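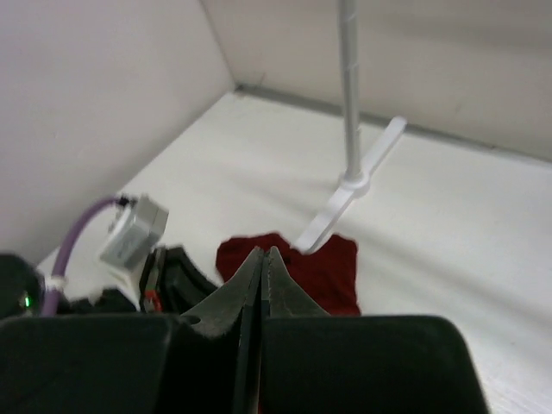 Subject: Re: gripper closes on cloth, then reports "no object"

Replying to the list because two other people wrote to me off-list with the same fault.

> We run a single arm with a two-finger parallel gripper over a white
> table, picking up small cloths and putting them somewhere else. Since
> the May update the gripper closes on the cloth, the controller reports
> "no object", and the arm goes back to its start position with the
> cloth still in the fingers. On the next cycle it opens over the wrong
> spot and drops the cloth there. With rigid parts we never see this.
> Is it the force threshold? We are on the Corgate controller with the
> stock fingers. I have already swapped the fingers once and it made no
> difference.

It is partly the threshold, but we had three things wrong at once and fixing any one of them alone did not cure it. Our setup is close to yours: white table, white walls, pointed rubbery fingers, one dark red cloth, and a white stand with a foot bar that we leave in place because later steps need it.

1. The object check. The Corgate driver decides whether something is held by looking at the finger gap after the close command. If the gap is below the minimum width, it says "no object". A single layer of thin cloth pinched at the tips gives nearly the same gap as no cloth at all. The May update raised the default minimum width. The release notes mention it in one line under "Other changes". Set it back by hand in the gripper profile, then power cycle the controller. A restart of the driver alone does not reload the profile. I lost a morning to that.

2. The zero position. Ours had drifted. When the fingers are fully closed the tips should meet and the reported gap should be zero. Ours read slightly open, so even the old minimum width would have been unreliable. Run the homing routine with nothing between the fingers, and wipe the finger faces first. They pick up lint when you work with cloth, and enough of it will spoil the zero. We now wipe and home every 50 cycles. You said you swapped the fingers. If you did not home again after the swap, that is where I would look first.

3. The recovery move. This is the part I would call a safety matter. After "no object" the stock recovery routine assumes the fingers are empty and takes the short path back, low over the table. With a cloth hanging from the fingers that path is not clear. In our case the cloth caught the foot of the stand and pulled it over toward the arm. The arm did not stop, because the load was well under the collision limit. It dragged the stand until the pole was against the wrist and pulled one cable out of its connector. I had my hand on the stop button but not fast enough. The enclosure was closed and no one was hurt, but please do not reach in to free a cloth while that routine is running.

What we changed for the recovery: on "no object" the arm now goes straight up first, opens the fingers, waits, and only then moves sideways. It costs a little time per failed pick. I also added a stop after two "no object" results in a row, so that it asks for an operator and does not keep trying.

I went through our logs after the fix. In the last batch of 90 picks before it, the controller reported "no object" on 7 where the cloth was in the fingers. We have done 2,000 picks since then without that particular error. We still get real misses, mostly when the cloth lies flat and there is no fold to pinch - that is a different problem and I have no good answer for it.

Two things I tried that did not help: raising the closing force (it only wore the tips faster) and slowing the approach.

One open question for anyone who uses the Geltum force add-on. The manual says it can replace the gap check with a motor current check. Does that work with thin cloth, or does the current look the same with and without it? The Plurkell archive has one old thread about this, but it was about foam parts and it stops before anyone posts a result.

If you want the modified recovery routine, write to me off-list and I will send it. It has the height of our stand hard coded, so change that value before you run it, and do the first run at low speed with the enclosure closed.

--
Zalewska cell, afternoon shift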